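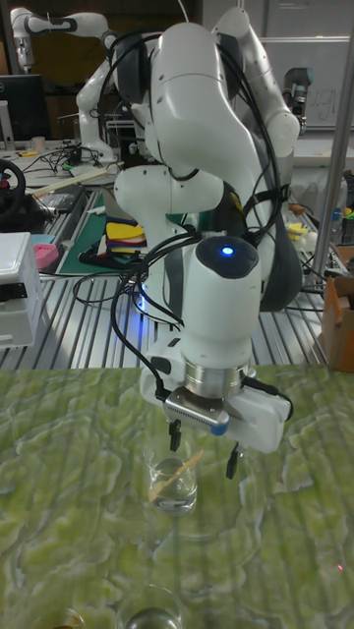 Simple syrup is the one thing I still make every Friday, and I went back to measuring it properly this month. The old jug from Gurkton had no marks you could read. A clear glass beaker with a wooden stirring stick leaning in it does the job fine, and the green marbled covering wipes clean. I start with 100 ml of water, then add 145 g of sugar. 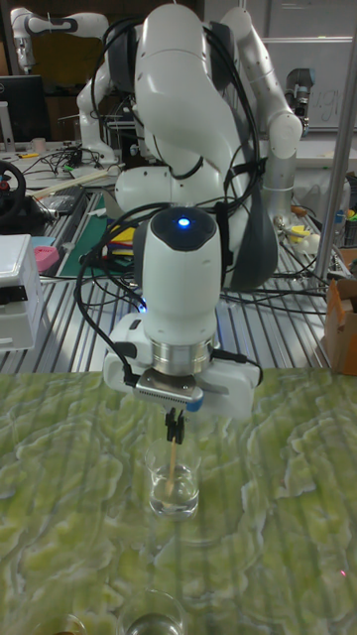

Stir slowly - almost 2 minutes - and stop when the grains are gone. The Jirnel sugar takes longer than the Hutsuliak one.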